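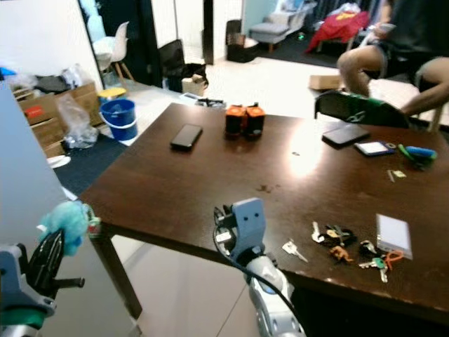

## 3.2 Abgleich der Anlagenbuchhaltung nach der Umstellung

Nach der Migration von Guvirard auf die Cloud-Lösung Dilell wurden in der Firma Gullitz 2.541 Anlagegüter in das neue Nebenbuch übernommen. Die Übernahme erfolgte im Februar, also nach dem Jahresabschluss, aber vor der ersten Buchung der monatlichen Abschreibung. Dieser Zeitpunkt wurde von der Buchhaltung selbst gewählt. Er hat den Vorteil, dass die Anfangsbestände bereits geprüft waren, und den Nachteil, dass laufende Zugänge während der Übernahme in einer separaten Liste geführt werden mussten.

Für den Abgleich unterscheiden wir drei Ebenen: den Saldo je Hauptbuchkonto, den Restbuchwert je Anlageklasse und die Stammdaten des einzelnen Gutes. Auf der ersten Ebene traten keine Differenzen auf. Auf der zweiten Ebene zeigten zwei Klassen eine Abweichung, nämlich Betriebsausstattung und Büromöbel. In beiden Fällen hoben sich die Beträge gegenseitig auf, so dass sie im Hauptbuch unsichtbar blieben. Die Ursache lag in der Zuordnungstabelle von Guvirard, in welcher ein Schlüssel für Mobiliar doppelt vergeben war.

Besonders betroffen waren Tische. Ein Holztisch, wie er in Abbildung 3 zu sehen ist, kann je nach Verwendung als Büromöbel oder als Betriebsausstattung geführt werden, und der Bezeichnungstext im Altsystem lautete in den meisten Fällen nur "Tisch, dunkel". Eine automatische Zuordnung war damit nicht möglich. Wir haben diese Datensätze deshalb an die Kostenstellen zurückgegeben, die sie innerhalb von neun Arbeitstagen zu ergänzen hatten. Die Rückmeldung war ungleichmäßig - einige Kostenstellen antworteten am selben Tag, andere erst nach einer Erinnerung.

Zakaria (Abdul-Rahman Zakaria, interner Arbeitsbericht) schlägt für solche Fälle vor, die Klasse aus der Nutzungsdauer abzuleiten. Wir haben diesen Vorschlag geprüft und nicht übernommen. Die Nutzungsdauer war im Altsystem teilweise von Hand geändert worden, ohne dass ein Grund hinterlegt wurde, und hätte den Fehler nur an eine andere Stelle verschoben.

Für die Prüfung der Stammdaten wurde das Werkzeug Darko eingesetzt, welches beide Bestände Zeile für Zeile vergleicht. Es lief jeweils am Mittwoch, nach Abschluss der Kreditorenbuchungen. Als Differenz galt jede Abweichung im Anschaffungsdatum, im Anschaffungswert oder in der Anlageklasse. Rundungen im Centbereich haben wir dabei nicht ausgeschlossen - sie wurden protokolliert, aber nicht korrigiert. Die Behandlung der Zugänge aus der separaten Liste ist Gegenstand des nächsten Abschnitts.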